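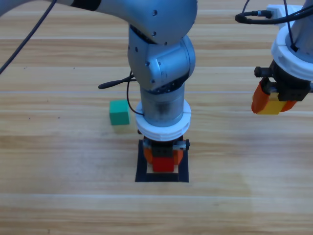 Light wood top, grain running lengthwise.

3 November 2025

Sourdough starter notes, continued. I finally got the rye batch going again after letting it sulk in the back of the fridge since January (my fault entirely, sorry Merike!). Fed it at breakfast with the Flekari flour, 92 grams, same weight of water. By lunch it smelled like green apples, which I liked a lot better than the nail polish smell we had on the last attempt.

Glenys thinks we're keeping it too warm. The cupboard by the boiler reads 26 degrees C and she'd like it a good bit lower, so I've split the batch – jar A stays in the cupboard, jar B goes on the windowsill. Both have a rubber band at the starting level. Please don't move the bands when you wash the outsides, I lost a whole afternoon's reading that way.

Dough so far: 300 g white, a big spoonful of starter from jar A, salt at the end. It was slack and sticky and I was tempted to throw in more flour but held off. Four folds, half an hour apart. After the third it started holding its shape, and I got very excited and told Manikandan, who was on the phone and did not care.

Still need to ask Reet if her rye from Laur is whole grain or sifted. The bag just says rye. If it's sifted then my water numbers from the first page are all off and I'll have to redo them, ugh.
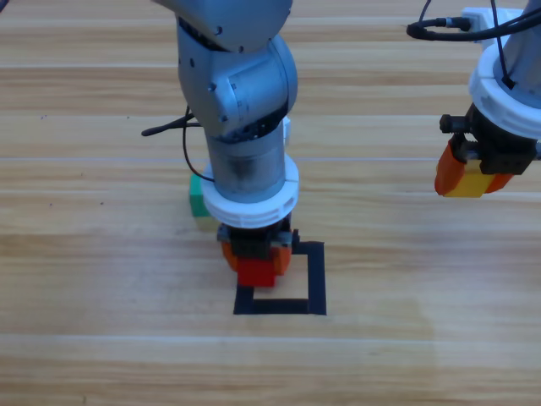

Next time

Try jar B in the same dough, nothing else changed. Bake in the lidded pot and take the lid off later than I think I should. Write down the oven time this time! Gunārs has the good scale, get it back from him before the next feed.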